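Reviews > Flooring > Tile

Ondside Matte Floor Tile: A Review After Ten Months
14 July 2022

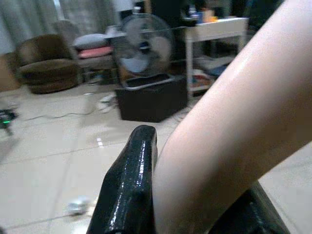 Light beige floor tile, room view.

We laid the Ondside matte tile in September, in a back room that gets heavy foot traffic. The order came to 178 square feet and cost $486 with delivery from Bristdale. The same amount of Hrubý tile was priced at $433, but the lead time was too long for us.

The tiles were flat and close in size. Two in the first box had chipped corners, and we used those for cuts along the wall. A basic snap cutter handled the straight cuts. Around the door frame we needed a wet saw - the edges crumble if you try nippers.

Grout haze was the worst part. The matte face holds on to it, and it took three passes with a damp sponge. Wipe it sooner than the bag says.

Cleaning is easy now. A mop and plain water take care of most dirt, though black shoe marks need a little scrubbing. Nothing has cracked. One tile near the door sounds hollow, and I put that down to my mortar.

Ondside backs the tile for 20 years. I have not had to make a claim. I would buy it again for a den or hallway, and I would order one extra box.

Print this page | E-mail this review
Contact | Copyright 2022 Ositton Home Reviews | Back to top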